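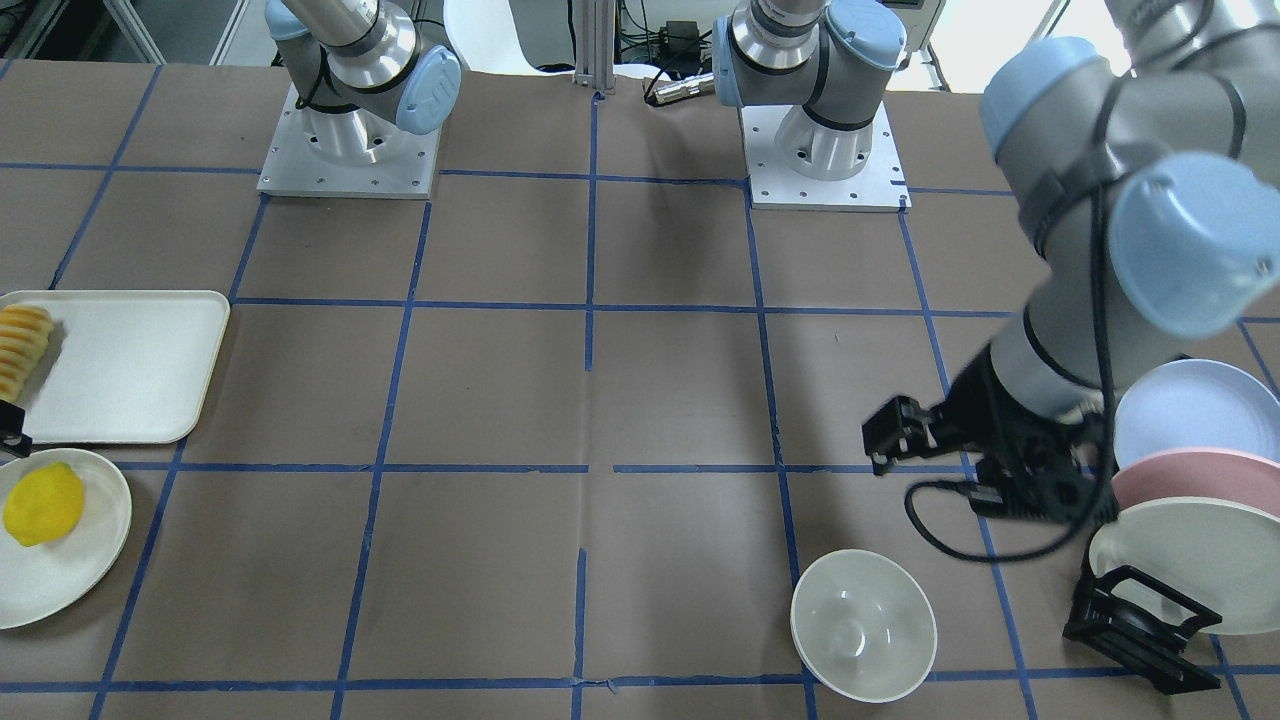 Worktable covered in brown paper, squares marked with blue tape.

Shared Table Covering – Proposed Rule
Posted by hyoon_facilities, April 24, 2020

Members are asked to comment on the following proposal. Brown paper on shared tables would be replaced every October and charged to the general supply fund. The current roll is 100 feet long.

vedach_member
I support the proposal. Torn paper has marked two of my prints.

L.Bezerra
I must object. Once a year is too seldom for the tables used for gluing – those need new paper every month.

vedach_member
Monthly replacement would exceed the fund. Gluing could be limited to one table.

hyoon_facilities
Both positions are noted. Ms. Bezerra, please submit your wording under item 1276.

L.Bezerra
Submitted. I do not agree to the single table.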